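Pinholes in the Holroyd white, and what fixed them

I have been fighting pinholes in my white glaze since March. They showed up on the shoulders of the larger bowls first, then on mugs, and by the third firing I had them on flat tiles, which had always come out clean. I am writing the sequence down mostly so that I stop repeating tests I have already done.

The glaze is the one Ülle Dzene passed on to me when she gave up her studio in Holroyd. It is a tin white over a red earthenware body, fired to cone 03. It has a long history of behaving well. The recipe had not changed. The clay had, slightly, because Graltwood moved to a different supplier for their red and the new bags have more grit in them.

My first guess was the bisque. Red clay holds a fair amount of carbon, and if it does not burn out in the first firing it comes out through the glaze in the second. I slowed the bisque down through the middle range and added a hold of three hours. The pinholes got smaller. They did not go away.

My second guess was application. I had been dipping for a count of seven and getting a thick coat, thick enough to show cracks as it dried. I thinned the bucket and split one batch of mugs between dipping and pouring. The poured mugs were a little better on the inside and no different on the outside, so thickness was part of it, at most. 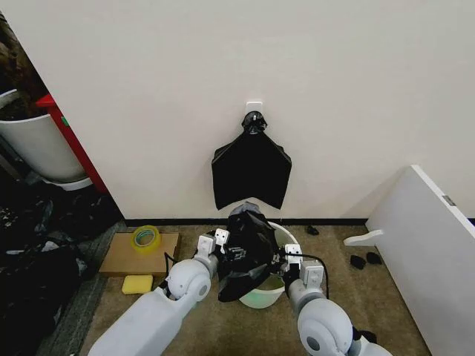 Sieving was the step I had been skipping. Bonifacio Cabello asked me what mesh I was using and I had to admit that the last full sieve of that batch was before the new clay arrived. Grit from the bisque ware ends up in the glaze every time you dip, and it settles with the heavy material at the bottom. I now keep a separate round bucket for sieved glaze, white and pale green like the one in the photo, so it does not get mixed up with the plain white ones I dip from. Everything goes through an 80 mesh, then a 120, and the bottom sludge gets thrown out.

The other change was wiping the bisque with a damp sponge and leaving it overnight before glazing. I used to blow the dust off and call it done. On a gritty body that leaves a lot behind in the pores – more than I would have guessed from looking at it.

With both changes in place, plus the slower bisque, I fired a full kiln last month. Two mugs had a single pinhole each near the handle join. The tiles were clean. I still want to try a short hold at the end of the glaze firing, since Jingyi Liang gets a smoother surface than I do from nearly the same recipe and that is the only real difference in our schedules.

If you have the same glaze from Ülle, check your copy of the recipe. Mine has the tin written over in pencil and I am not certain which number is the later one.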